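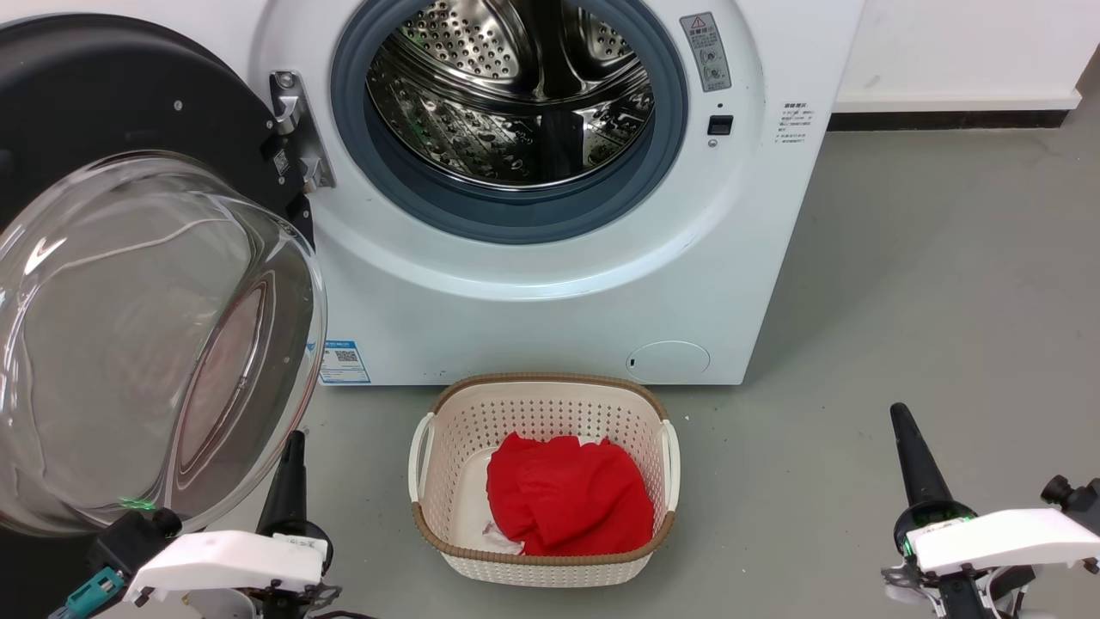

Laundry station at the Kimholm open day, before a run. Door open, drum empty, basket in front.

Posted in March by dryline_ed

Went to the Ginero open day at Kimholm and figured I'd write it up while I still remember it. I was there from 2 p.m. until they started stacking chairs. The pitch was "household chores, start to finish." The laundry station had the biggest crowd, so I stood there for most of it.

I watched 3 runs. The first two got the clothes into the drum. On the third the red thing snagged on the rubber lip and hung there until a staff guy pushed it in with his hand, and the presenter kept right on talking. Then they clapped. I asked if they would do a run starting with the door shut and was told that was "on the roadmap."

So what I saw was a machine moving two items about a foot. It took almost 2 minutes each time. My kid does it in ten seconds and complains the whole way.

—

hobnail77

You're being hard on them. Cloth is tough to grab. It never has the same shape twice, and a rubber gasket is about the worst thing to drag it past. Two out of three with people leaning over the rope is decent.

—

dryline_ed

I'd be fine with two out of three if the sign didn't say 100 percent. There was a sign. It said "100% hands-free laundry" and it was taller than me.

—

pulleyandpin

Was this the same outfit that showed at Wallner last year? That one had a towel folding demo and they wouldn't let anybody swap the towel. Same towel all day. I offered them my scarf and got a look.

—

dryline_ed

Different people as far as I know, same attitude. The basket went back to the same spot before every run too. I don't know if the floor was marked, I couldn't see any tape from where I stood.

—

mrs_tolliver

What bugs me is the load. One red piece and something white under it? I wouldn't put those in together on a bet. Whoever set that up does not do their own wash.

—

hobnail77

lol fair. But they weren't running a cycle, right? It's a loading test. Bright color is easy for the cameras to pick out, I'd guess.

—

dryline_ed

No cycle, no. I didn't see a detergent bottle come out all afternoon either. I would have liked to see it deal with a black sock stuck to the back of the drum. That's my laundry.

—

quietbearing

I work near this stuff (not for Ginero) and I'd cut them some slack on the fixed setup. You start with one basket in one place and widen it later. The thing to ask is how many runs they did the week before and how many failed. Did anybody ask?

—

dryline_ed

I asked. The presenter said 33 runs that morning and that they'd gone "very well." I asked how many needed a hand and he said he'd have to get back to me. I gave him my email. Nothing so far.

—

quietbearing

Ok, that's a bad answer. He should have that number.

—

pulleyandpin

Promow does the lawn version of this every spring. Flat lawn, no dog toys, no hose. Then you get it home and it parks itself in the flower bed.

—

hobnail77

I've had a Promow for two seasons and it's been fine. Some of you just want these things to fail.

—

dryline_ed

I drove over an hour to see it work. I'd buy one tomorrow if it did the stairs and the socks — I just want the sign to match what's on the floor.

—

mrs_tolliver

Was there food at least?

—

dryline_ed

Coffee and those little dry cookies. A person poured the coffee.

Contact the moderators | Copyright belongs to individual posters | Back to top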